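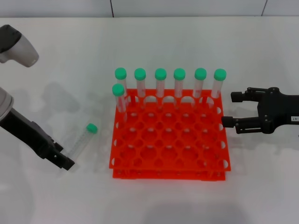
Birno Two-Arm Bench Kit: Five Months of Tube Handling

4 min read

We bought the Birno kit in June for the sample prep room in Salinas, mostly to load and unload centrifuge tubes. It has run most working days up to November. This review covers setup and upkeep, where nearly all of our time went.

Setup took two days. The arms bolt down without trouble, but the manual has you zero the grippers before the table is level, and we had to do it all again once the feet were adjusted. Level first. The kit cost $1,565 more than the single-arm version. If your tubes only go from one rack to another, save the money.

Teaching the rack is the slow part. You jog a gripper to the corner holes, save each one, and the software fills in the rest of the grid. Our plastic racks are open all over, with small cutouts between the big holes, and the finder sometimes locked onto a cutout. Turning the minimum hole size up in the settings fixed that. Tubes lying flat on the table are harder. The gripper has to come in low and square to the body, and ours missed often until we dropped the approach speed from 800 to 456 in the motion menu.

The two-finger grippers are plain and easy to work on. The screws are out in the open, so a finger can be swapped in a few minutes with one hex key. The stock pads went shiny in the third month and started to slip on screw caps. We put on Jidex pads and have had no slipping on caps after that. They are a little thicker, so redo the closed position after you fit them.

Upkeep is light. We wipe the fingers at the end of the day, check the linkage screws weekly, and rerun the corner points whenever somebody bumps the table. One cable on the left arm failed at 567 hours. Ciler, our dealer, sent a new one under warranty, but it took nine days.

Good: easy to service, steady once taught, quiet.
Bad: setup steps in the wrong order, weak stock pads, slow parts.

Rating: 4 out of 5. We would buy it again, with spare pads and a spare cable in the same order.

Recent reviews
Jidex Replacement Gripper Pads
Ciler Leveling Feet for Lab Tables
Hex Key Sets for Small Machines
Tube Racks: Open or Solid?

Contact | Copyright Bench Notes | Back to top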